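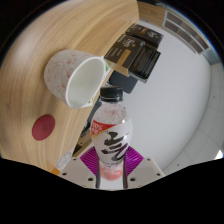 Home | Notes | Budget sheets | About

Handheld grippers: the second order

Posted 2025-03-27

The February quote from Skemel priced a handheld unit at $2,000 with the camera mount included. Hayes came in lower but bills the mount and calibration separately. Add those and the two land $28 apart, so price drops out of the decision.

Pads are the line I left off the first budget. Ribbed pads wear, and smooth plastic bottles show it before boxes do. I now carry two spare sets per unit. Storage also gets its own line this time.

Lead time from Skemel is 29 days. Hayes would not commit to a date. I am ordering one Skemel unit and holding the rest of the money until the pads have a month of use on them.

Comments (2)

Teresa Horgan: Does the Skemel price include shipping? Ours did not.

Graziella Lombardi: Check the pad screws before you buy spares. Cuminura changed the thread on theirs and our old sets no longer fit.

Contact | Copyright Bedik Notes | Back to top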